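December, evening

The snow came again this morning and the bus to Hornberg was late, so I stood at the stop in Erkstead for a long time with my hands inside my sleeves. I have lived here for six winters now and I still buy the wrong gloves. Today I decided that I will write in English again, even when I am tired, because my sentences were becoming better in the autumn and then I stopped.

I want to write down about the choir. Yesterday evening was the third rehearsal and I went home with a strange feeling, half proud and half ashamed. We are singing a piece in four parts and I am in the altos, second row, near the radiator. In the beginning I thought my difficulty would be the notes. The notes are not so bad. I learned to read them at school, slowly, with my finger. The difficulty is the words. When I sing in English I forget which letters are silent, and I sing them all. The conductor stopped us and asked the altos to listen to the word "calm." I knew immediately it was me. I had been singing the L with great confidence.

She did not say my name, and I was thankful for that. But I practiced it on the whole way home, walking past the closed shops. Calm, calm, calm. A man with a dog looked at me. 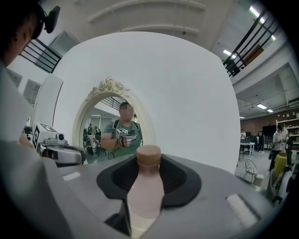 In my mother's house everybody sang and there was no rehearsal. My aunt began and the others came in where they wanted. If you had a low voice you went low. I never learned a song there from paper, and I could not tell you today which part I was singing. I think this is why I get nervous when we are told to start from bar 61 and everybody turns the page at the same time. I am always one page behind, looking for the number.

Meron Lencho sits on my left side. She has a very steady voice and I lean on it more than I should. Last night she moved to the front for one song, and suddenly I could hear only myself, and it was thin like a thread. I got quieter and quieter until I was only moving my mouth. Afterward she asked me if I had a cold. I said maybe a little. It was a small lie, but I am writing it here so that it is written somewhere.

We talked in the corridor while we were putting on our boots. She told me that during Ramadan her neighbor brings her a plate of food almost every evening, although Meron does not fast, and that she wants to bring the neighbor to our concert as a thank you. I liked this. I started to think who I could invite. There is my colleague from the office, but she goes to bed early. There is my landlord, but then I would have to talk with him about the kitchen window. I could ask my brother to come from Dusmont. It is nearly 200 kilometers and he does not like to drive in snow – but he has never heard me sing with other people, not since we were children.

I wrote a message to him at lunch and did not send it. I changed "you must come" to "you could come" and then to "it would be nice if you came." In our language I would know exactly which one to use. We write to each other in English now because his phone changes all our letters into nonsense, and it makes us both too polite.

What else today. I paid the electricity. I ate soup. I read 13 pages of the library book and had to look up "threshold," which I had already looked up last winter, my own pencil mark was in the dictionary. I was a little bit angry with myself, and then I thought, well, at least I recognized my mark.

Now it is half past nine and I should sleep, but first I will sing the alto line one time, quietly, with the pillow over the speaker of my phone. The wall here is thin. The place where I always get lost is after the long rest, when the tenors come in before us and I want to go with them. I must count. Two, three, four, breathe, and then us.

I will send the message to my brother tomorrow, the version with "could."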